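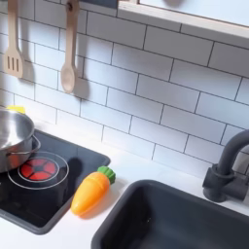

White tiles and a wooden spatula and spoon on the kitchen wall.

31 Dec 2018

I finished up at Stivier in August and a few people have asked me to write something down about the place before I forget it. I've put it off for months. The shop is shut over the break, I have nothing on today, and so this is what I remember.

I started in 2000, on the saws. Stivier was a turning and milling shop then, mostly shafts, bushes and pump parts, with a bit of farm machinery work when the season was right. The saws were at the back by the roller door. You cut bar to length, deburred it, stamped the job number on a tag and wheeled it to whoever was next. I did that for two years before I was let near a lathe, and I complained about it at the time. I don't think it did me any harm. I learned what every grade of bar looked like and how it sounded going through the blade, and I could read a drawing by the end of it.

The first lathe I ran was a manual one, older than I was, with a worn patch on the bed close to the chuck. You had to know where the wear was. Anything long and slender would come out with a taper if you trusted the dial, so you took a cut, measured both ends, and shifted the tailstock over a touch. There was a scrap of cardboard taped inside the cabinet door with the offsets written on it in three different hands. I added mine in pencil.

The big change was when the Leton work came in. Leton made valves, and they wanted bodies machined from castings, with proper inspection reports for each one. Until then we'd measured things and put them in a box. Now every bore had to be written down, and the gauges had to be sent away and come back with a certificate. There was a lot of grumbling on the floor. I grumbled too, but after a while I found I liked the inspection side. The room had a door that closed and it was kept at an even temperature, and in summer that was worth a good deal.

The castings themselves were a nuisance. They came from Farooqui, a foundry a couple of hours up the highway, and the early ones had hard spots in the flange that took the edge off an insert in one pass. We sent a pallet back, then another. In the end one of their blokes drove down and stood at the machine for a morning while we ran a few. He took a bucket of swarf home with him. The next lot cut much better and we never had serious trouble after that. I've thought about that visit more often than I would have expected, given how little was said. He mostly drank our tea and watched.

The longest job I was on was a set of spacer rings. The order was for 1032 of them in stainless, all the same, for a customer who made conveyors. They weren't difficult rings. It was face, bore, turn, chamfer, part off, over and over, and the trick was to keep your mind on it. I changed inserts on a schedule and checked the bore on every tenth ring. We scrapped a handful, all from one afternoon when the coolant line had come loose and I didn't spot it straight away. That one was my fault and I said so.

By the time I left, most of my week was spent at a desk quoting. I got to be reasonable at it. The part I found hardest was guessing how long a setup would take someone else, and I was usually too generous or too mean. My advice to anyone starting is to go and ask the person who'll be running the job. They'll give you a number with a bit of padding in it, and the padding is nearly always needed.

Stivier was bought by Skadia the year before I went. I don't have a strong opinion on that. They put in new lighting and a second machining centre, and they painted the floor, which it needed. Some of the older customers drifted off when the minimum order went up. The sign out front has changed colour but it still has the old name on it, and the phone number is the same.

I've still got a small lathe in the shed at home — a bench model, nothing flash — and I've been making bits and pieces on it, mainly knobs and spigots for neighbours. I was there for more than 2 hours this morning trying to get a thread to run true on a brass fitting. It's in the vice now with a nut on it. The nut goes on most of the way, so I'll take another light pass after lunch.

If you worked there and I've got something out of order, leave a comment and I'll fix it. I'd also like to know where the old manual lathe ended up. It was gone from its spot when I called in to return my keys, and I forgot to ask.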